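Minutes of the staff meeting, Prutberg guest house, Jun 10, 2023

Chair: Wakana Iwasaki. Minutes: Yasuo Fujimoto.

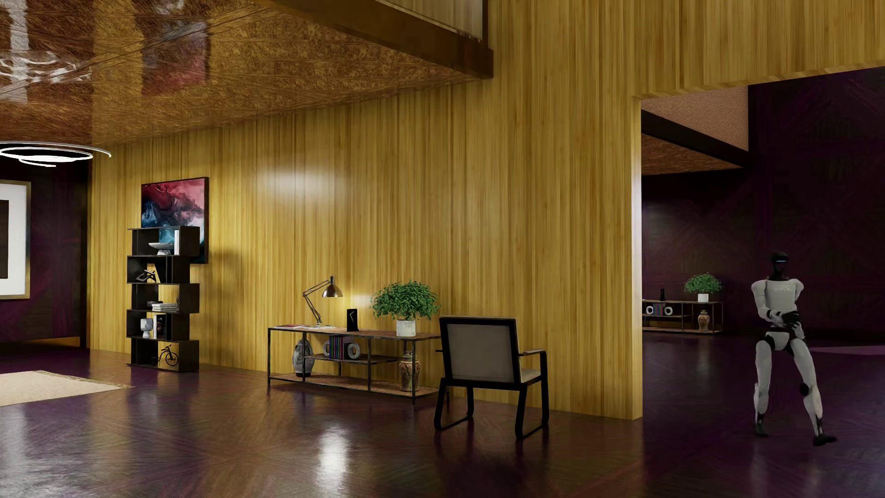 1. Minutes of the last meeting
Accepted with one correction. The invoice from Rathnayake was 1103 euros, not 1013.

2. Robot in the lounge and hall
Wakana reported on the plan for the evening hours. The robot will do the late round of the ground floor and bring towels and post to the rooms. Reception stays with a person until the night bell is switched on. The yearly service contract costs 3248 euros and is paid by the owners, so it does not come out of the staff budget.

The housekeeping team asked if hours will be cut. Wakana answered that no contract changes before August, and after that only with a talk with each person first. Some of the team were not satisfied with this answer and wish to have it in writing. Wakana will ask the owners.

There was a long discussion about dusting. The shelves with vases and small objects remain hand work. Yasuo said that the evening shift now has less walking but more messages to read on the tablet, and this is also work – it should be counted in the shift plan. Agreed.

3. Training
Pustel offers 2 half days. Night staff go first. Hours are paid as normal.

4. Other matters
The key for room 813 in the Isa annexe is still missing. Please look in your pockets.
The plants are watered by the morning shift, as before.

Actions
Wakana: written answer from the owners.
Yasuo: new shift plan with tablet time included.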